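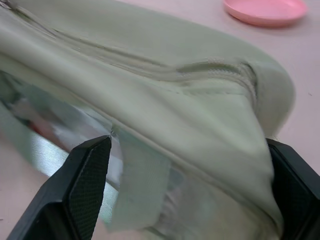 **Nostovis Textile Repair Circle, monthly meeting**
April 18, 2019, back room at the Ilberg branch library
Started late, door was locked again. Nine present, two sent word.

**Last minutes**
Read, one fix: the zipper order was 110, not 100. Passed.

**Money**
- 700 in the account after rent
- 328 of that is set aside for the serger service, don't touch
- Thread bill from Dreven still unpaid. They sent it to the old address. Will pay this week.
- Question about raising the drop-in fee. Long talk, no vote. Most people want it left alone til fall.

**Library room**
Library wants us out by 8:30 from now on, not 9. That means packing up at 8:10 at the latest. Irons off first so they can cool. Somebody asked about moving to the Xavier Street hall. Bigger, better light, but stairs and no cupboard. Staying put for now. Look at it again in September.

**Repair day report**
Busy. Line out the door before we opened. Mostly hems and pockets, a lot of coat linings this time. Three items not collected, tags on them, in the gray bin. If not picked up by next meeting they go to the scrap box.
Trouble with the sign-in sheet, people wrote name but no phone number. New sheet needs a bigger box for phone.
One complaint about wait time. Fair enough. Next time two people at the intake table, and simple buttons get done right there.

**Machines**
- Old blue one skips stitches on knits. Try a ballpoint needle before anybody pays for a repair
- Foot pedal on the second machine is fine, it was the outlet
- Serger goes in for service the week after next, so no serging at the May drop-in. Put it on the poster.

**Classes**
Darning class full. Waiting list is long enough for a second one, same handout. Zipper class moved back, teacher has a conflict.
Curved seams: several asked for it. Agreed to try one evening, people bring there own scrap. Clip the curves, press over a ham, no pins left in. Need to borrow a second ham.

**Donations**
Box from Dreven, mostly cotton ends, some good wool. Sort before next drop-in. No more curtains please, cupboard is full. Website still says we take them, needs changing.

**Other**
- Cupboard key: two copies only, sign it out
- Good scissors were used on paper. Again. Red tape on the handles = fabric only
- Coffee can for small change is back on the shelf

Closed 8:25. Next meeting same room, bring the phone list.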